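Clultach Community Help > Robots and Automation > Collecting Examples

How many examples before I change the layout on a two-arm pick and place task?

Posted by Damilola Nwosu
July 27, 2018

I'm putting together a set of examples for a two-arm setup. The task is a bakery counter one. There are two display trays with clear lids, donuts in paper boxes, and a person on the other side of the table with a serving tray. The arm has to get hold of a box by its cardboard edge and move it between the serving tray and a display tray. We drive the arms by hand for every example and save the joint positions plus all the camera views.

So far I have nearly 200 examples, all with the same donuts in the same spots. My plan was to get to 400 this way and then start moving things. A coworker thinks I should have started moving things on day one. The wrist view during a session looks like this: 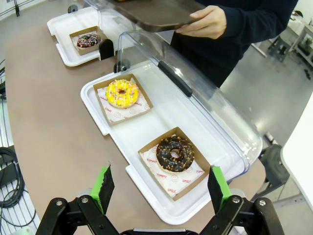
Do the lids have to be in the same position at the start of every example?
Only if they will always be in that position when the trained system runs. If they won't be, record some starts with the lids open and some with them closed, and write down which is which.

That part I got from the Kanik setup notes, and I'm fine with it. What the notes don't cover is how often to change everything else. I also don't know what to do with examples where the first grab misses and I have to try again. Right now I throw those out.

3 replies

Géza Kovács

Your coworker is right. Change the layout now. If the yellow one is always in the same place, the system can do well on your own test by going to that place without looking at much of anything. You won't see the problem until you move a box, and by then you've spent a month on it.

What we do on the Trinis line is change something small every ten examples or so. Slide a display tray a few inches. Swap two boxes. Have the person stand a little to one side. It goes on a sheet of paper taped to the wall and someone checks it off. Don't change everything at once, or you'll have trouble later working out which change the system can't handle.

The handoff needs the same treatment. Where the box sits on the serving tray matters more than which donut is in it, at least for the grab. People hold a tray at a different height every time without meaning to, and that's good for you. Don't correct them.
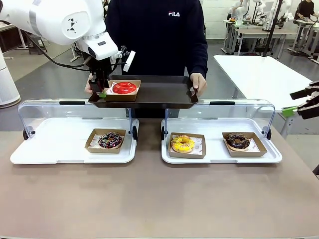 Left gripper on the edge of the box, serving tray held from behind the table.

On the misses, I would keep them if you recovered and finished the job. Mark them in the notes field so you can leave them out and compare. Throw out the ones where you stopped halfway, dropped the box, or had to reach in by hand. Also throw out any where you sat still for a long time thinking. Long pauses teach it to pause. We had to trim a whole batch from April for that.

Keep the first 200. They're still useful, they just shouldn't be most of what you have.

Suleiman Tamuno

depends on the model. more data is always better imo, just keep going to 400 and see. we did 2 layouts total and it was ok

Folasade Oyewole

I agree with Géza on most of it. A few things to add from doing a similar task with clear covers.

Clear plastic is hard on the cameras. Ceiling lights show up on it and move when the cover moves. If your room has blinds, record with them open on some days and shut on others. We didn't, and ours got noticeably worse after lunch.

Decide what the person does and put it in writing. If they point at the tray they want the box to go to, then they should point in every example of that kind, at about the same moment. If half your helpers point and half just say it out loud, the system has no way to learn from the pointing. A fixed camera that takes in both display trays and the person's hands is worth having for this. 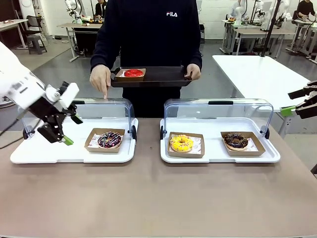 Photo: Ekpo project, fixed camera view

Watch where the gripper starts, too. Ours always began in the same parked position, and the first time we started it from somewhere else it wandered. Now the driver moves the arm to a new spot before pressing record.

I would not wait for 400 to train something. Train on what you have this week, even if it's bad, and run it with the boxes in new places. The way it fails will give you the next batch to collect. When we did that we found out it was fine with the near tray and hopeless with the far one, so the next batch was nearly all far tray.

Suleiman, two layouts might be enough if you test on those same two. Did you try a third?

Damilola Nwosu

Thanks. I'll start moving the trays tomorrow and go back through the discards to see which misses were recovered. Géza, if you can post the sheet you use, I'd like to copy it.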